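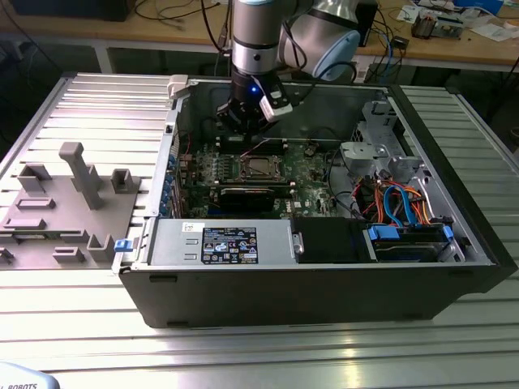 Clukbridge Extends Computer Reuse Program to Second Branch Library

January 18, 2024 – The Clukbridge Public Library has extended its computer reuse program to the Kenberg branch, giving residents on the north side of the city a second place to hand in old desktop machines and to apply for a refurbished one.

The program opened last year at the main library on Neagu Street. In that time, 218 desktop computers have been handed in, and many have been passed on to households without a working machine at home. The remainder were used for parts or sent for recycling.

"Residents in Kenberg have asked for this service since the program began," said Mervin Leclerc, director of branch services. "For a family without a car, carrying a desktop computer across the city on two buses was a serious obstacle."

The extension is paid for by a grant of $40,000 from the Wunska Fund, which supports access to education in the Clukbridge area. The grant covers replacement storage drives, power cords and keyboards, as well as part-time staff hours at Kenberg through the end of the next school year.

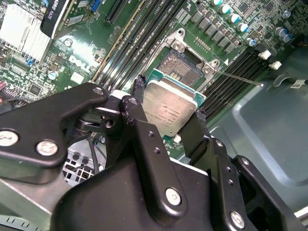

Eligibility rules are the same at both branches. Any resident with a valid library card may apply, and priority is given to students, job seekers and adults enrolled in evening classes. Donated machines are checked in the order they are received. The printed lettering on a processor's silver lid can be very small, and donors who still have the original paperwork for their computer are asked to bring it along. Machines without paperwork will also be accepted.

Storage drives are erased before any computer is passed on. Donors should copy photographs, tax records and other files they wish to keep before the visit, as the library cannot recover them later. Laptops, tablets and printers are not part of the program at this time – the library expects to review that rule after the first season at Kenberg.

Rogelio Lumbao, who manages the Kenberg branch, said applicants will be offered a short introductory class when they collect their computer. The class covers setting up an account, sending e-mail and using the library's online catalog. It is free of charge and is offered in English and Spanish.

Application forms are available at the front desk of either branch. The Kenberg branch can accept up to 700 machines during the grant period. Households may receive one computer each, and applicants will be notified by mail.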